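Hanrahan GT-2 Racing Steering Wheel and Hub Kit

Item no. 2240
In stock at the Gernerska warehouse

The GT-2 is a closed-cockpit steering wheel for club and endurance racing. It replaces the earlier GT-1 and uses the same bolt pattern, so an existing Govum quick-release hub will fit without an adapter. The wheel is sold with or without the hub. Most teams running two or more drivers take the kit, which has everything needed to get from the column to the dash loom.

The rim is flat at the top and bottom and measures 300 mm across. The grips are covered in suede as standard. Molded rubber grips can be ordered at the same price and hold up better in open cars or in heavy rain. Either type can be replaced later -- the old grips unbolt from the back of the plate.

Buttons and paddles

There are ten buttons on the face, each with a screw-in collar so it can't be pressed by accident when a driver is climbing in. Labels are supplied on a printed sheet and cover the usual functions: radio, pit limiter, wipers, drink, high beam, and so on. Blank labels are on the same sheet.

The shift paddles are magnetic and can be set to three positions. Drivers with smaller hands usually want the closest one. The lower pair of paddles is for a clutch and is left off unless you ask for it when ordering.

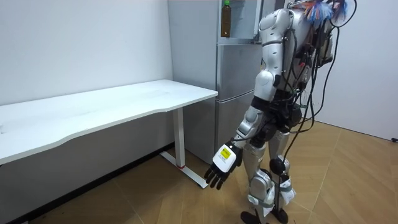 Wiring

The coiled cable comes in two lengths. The short one suits most GT and touring cars. Order the long one if the column is more than 102 mm behind the dash panel, or if the driver's seat is fixed and the pedals move. The plug is keyed and locks with a quarter turn.

Wheels with serial numbers below 2000 used a different plug. A changeover lead is available as item no. 2397.

What's in the kit

Wheel with grips fitted
Quick-release hub
Coiled cable, short or long
Label sheet
Six mounting bolts and a hex key

Fitting and service

Check the hub bolts after the first session and again before each event. Clean suede grips with a soft brush only. Cusisora handles service and repairs, including paddle magnets and worn button collars. Send the wheel without the hub unless the hub needs work too. Service is slower from November until the season starts, so book early if the car is testing in February.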